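Keeping Company with Animals in Later Life
Handout for session 2: Dogs, walks and the shape of a day
Tutor: Slavica Radulović
Sotstead Evening Classes

Welcome back, everyone, and a special hello to those of you who joined after the first session (I do hope somebody has passed you the reading list, and if they haven't, please come and find me at the tea break). Last time we talked about whether an older person should take on an animal at all, and we had such a lively discussion that we never got as far as dogs. So dogs it is, from start to finish, and I shall try very hard not to wander off into budgerigars again.

1. What a dog does to the day

A dog needs to go out in the morning, whatever the weather and whatever sort of night its owner has had. People who have been retired for a while often tell me that their days had gone a bit soft at the edges before the dog came, with breakfast sliding into lunch and the curtains staying half drawn. Then along comes an animal with firm opinions about seven o'clock, and the day has a beginning again.

I'd like you to think about this from both sides, though. A fixed routine can be a great comfort, and it can also be a burden on a morning when your hip is bad. When you write your case notes, put down who would walk the dog on the bad mornings. Write a real name, please, and check that the person knows about it!

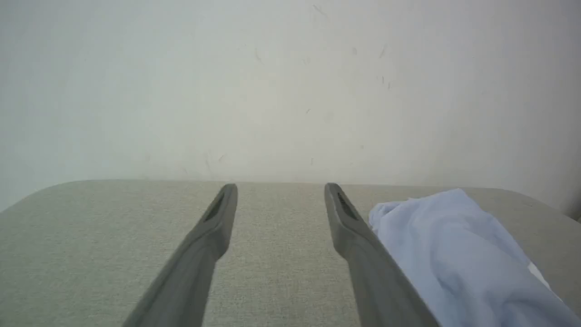
2. Puppy or older dog?

Nearly everyone pictures a puppy. I did myself, and I ended up with Perić, who was a stout, grey-muzzled terrier of uncertain parentage and already well past his youth when he came to me. He slept through most of his first week, and I worried terribly that he was ill, but he was simply tired and glad of a quiet house.

An older dog has usually done with chewing and may well be house-trained, and you can see what size and temper you are getting. Against that, there may be stiff joints, dental work and tablets to hide in cheese, and you will very likely have fewer years together. Some people find that last point too sad to consider. Others feel it suits them rather well, as they worry about a young dog being left behind. Both are perfectly sensible ways to feel, and we'll come back to them in session 3.

Terms to know for this section:
Rehoming: passing a dog to a new owner, either through a shelter or privately.
Fostering: looking after a dog for a time while the shelter remains responsible for it.
Settling period: the early days in a new home, when a dog may be withdrawn, clingy or off its food.

3. Company on the pavement

Now we come to my favourite part. Walk down Plutport high street alone and you may get a nod or two. Walk down it with a dog and you'll be stopped by children, by other dog people, and by the man outside the baker's who wants to tell you all about a spaniel he had as a boy. I used to allow myself ten minutes to post a letter, and with Perić I learnt to allow a good deal longer.

These are small conversations, and I wouldn't want to make too much of them, but for somebody living alone they can be the only ones in a day. Try noticing them on your own walks this week, even if you haven't a dog to take with you.
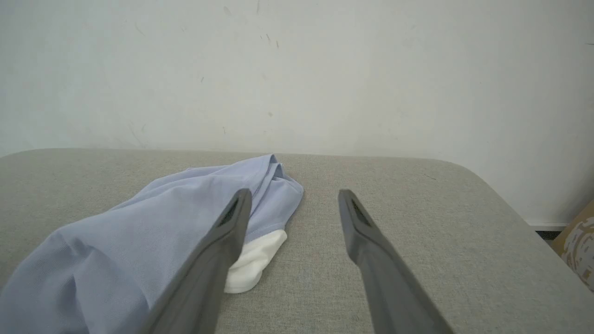 4. When the dog's walk gets shorter

Dogs slow down, and so do we, and it's rare that both do it at the same pace. Look out for lagging behind on the way home, reluctance at kerbs and stairs, or stiffness after a nap, and mention any of them to the vet. Two short outings are often kinder than one long one, and a slow amble with plenty of sniffing still counts as a proper walk from the dog's point of view.

For next time

Please read the Lumura booklet as far as page 36 (you can skip the section on kennels). Then write up to 1000 words on a person and a dog you know, covering their daily routine and what would happen to it if either of them fell ill. Handwritten is fine, and so are photographs of the dog, which I always enjoy. Leave your notes in my tray by the end of November.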